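Court Notes
22 August 2020

Open justice, if you can find the door

The Clasura district court has published its plan for public access to hearings, to take effect in September. It is 50 pages long and comes with a covering note which says the plan will "strengthen the public's confidence in an open and modern court service". I have read all of it, including the annexes, and my confidence is about where it was.

Readers who have followed this newsletter for a while will know the background. Since the spring most of the court's business has been done by telephone or video link, and the public gallery has been shut. We were told this was temporary and that the principle of open justice was untouched. Anyone who wanted to follow a case could write to the court office, give the case number, and be sent a link. That sounds fair enough until you try it. The case number is printed on the daily list. The daily list used to be pinned to the board inside the front door. The front door was locked.

The new plan puts the list online, and I am glad of that. It should have been done years ago. But look at what the list will hold. The draft page in the second annex shows a case number, a courtroom, a start time and the word "civil", "criminal" or "family". There are no names of parties and no hint of what the hearing is for. A tenant who wants to watch how the court deals with rent arrears before her own case comes up would have to guess. So would a reporter. The plan says fuller details may be had "on request where the requester shows a proper interest".

I have been chewing on that phrase. Who decides what a proper interest is? The plan gives the job to the court office and says nothing more. There is no test set out, no time limit for an answer, and no way to appeal if the answer is no. The old rule in this district was that you could walk in, sit down at the back and keep quiet. You did not have to show an interest of any kind. Some people came in because it was raining, and they had every right to be there.

Then there are the seats. The public gallery in the main courtroom at Clasura holds 100 people when full. I accept that it can't be full at the moment. The plan allows 2 members of the public per hearing, to be booked in advance by email, with priority given to relatives of the parties. In any case that people care about, the relatives will take both places before anyone else has opened the booking page. The press has a separate bench, but the press bench is to be shared with interpreters and support workers, and when it is full it is full.

I asked the court office how it had settled on the figure. The reply said it followed "an assessment of the building". I asked for the assessment. The reply to that said it was an internal document. I don't doubt that someone walked round with a tape measure, and it may well be that the figure is right for the smaller rooms on the upper floor. I find it hard to believe it is right for a hall with a ceiling that high and windows down one side, and a court that asks for my trust could let me see the sums.

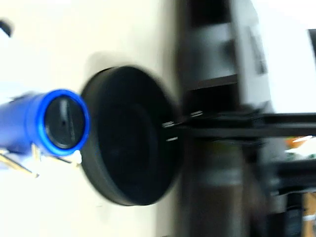

The video link is meant to make up for all this. Anyone who can't get a seat will be able to apply for remote viewing, and the plan speaks warmly of the trial run held at Vumulitz over the early summer. It calls the trial "a success on every measure". The measures are listed in the third annex. They are the number of hearings that went ahead, the number that finished on the day they began, and the number of complaints received. On how many members of the public watched, or tried to and failed, the annex has no figure at all.

I tried to watch four hearings at Vumulitz during that trial. One link came after the hearing had ended. One worked well, and I could see and hear everything, and I will say plainly that it was better than sitting behind the pillar in the old gallery. One gave me sound but no picture for the whole morning. In the last I was let in, asked by the clerk to say who I was, and then removed with no reason given, though nothing on the list said the hearing was private. I did not complain, as I could not find where to send a complaint. So I suppose I am part of the success.

That last point matters more than it may seem to. When a judge closes a courtroom, there is supposed to be an order. It is said out loud, the parties can object, and a reporter on the bench can stand up and ask to be heard. It is an awkward thing to do and judges know it is awkward, and that has kept it rare. Closing a video hearing takes one click by a clerk. The plan ought to say that the click needs the same order as the locked door. I have looked for a line to that effect and there isn't one. There is a paragraph on "managing attendees", which talks about people who shout or leave their microphones on, and I have no quarrel with that part.

The plan is also silent on records. At present a member of the public can ask to read the written order made at the end of a civil hearing, for a small copying fee. With the counter at Clasura open only to people with appointments, and appointments only for people with a case, that right has been asleep for months. The plan says access to orders will be "reviewed in the light of experience". Whose experience, and when, it leaves open.

Supporters of the plan, and there are several among the local lawyers, say that I am being unkind to people who have worked very hard. Perhaps I am. The clerks have kept the court going through a bad year, and cases which would otherwise have sat in a drawer have been heard. A lawyer I spoke to from the Drastau side of the district told me her clients like the video hearings a good deal. They lose an hour from work where they used to lose a day, and they don't have to wait in a corridor beside the person they are in dispute with. Those are real gains and I would be sorry to see them go.

But they are gains for the people in the case. The public was never in the case. The public is there so that the rest of us can know what is being done in our name, and the plan treats us as visitors to be fitted in if there happens to be room. The court at Ramalho, to take our nearest neighbour, has managed something better with less money. Its list gives the names of the parties and a line on the type of claim. Its links are posted beside each entry and need no booking. The judge says at the start that members of the public may be watching and asks if anybody objects, and if someone does the matter is argued there and then. I have watched a dozen hearings that way and been thrown out of none.

Ramalho does have fewer criminal cases, and I grant that criminal hearings raise harder questions, above all where there are young witnesses. Nobody sensible wants those streamed to all comers. The Clasura plan could have drawn that line. It has chosen to treat a boundary dispute and a trial involving a child in the same way, and put both behind the same request form.

There is some history in this too. The district has had a sitting court since 1709, and the charter that set it up says its business shall be done "with the doors standing open". The words are carved over the entrance at Clasura, and the plan quotes them on its first page. I would have thought that whoever chose the quotation might have read on to the booking rules and felt a slight chill.

What would put it right is not very much. Put the names back on the list, save where a judge has ordered otherwise. Say in writing that no one is to be shut out of a hearing, in the room or on the link, without an order made openly. Publish the assessment of the building. Give the court office a time limit for answering requests, and tell people where to go if they are refused. Count the members of the public who watch, and the ones who are turned away, and print both figures.

The court office is taking comments on the plan until it comes into force in September, though you would have to read as far as the last annex to learn that. Comments must be made by email or by post to the Clasura building. I have sent mine, and asked for them to be published with the others. The automatic reply thanked me for my interest. It did not say whether it was a proper one.

Readers who have tried to attend a hearing at Clasura or Vumulitz since the spring, by link or in person, are asked to write in with the court, the type of case and what happened. Please leave out the names of any parties. Accounts of things going well are wanted too, and will be printed alongside the rest.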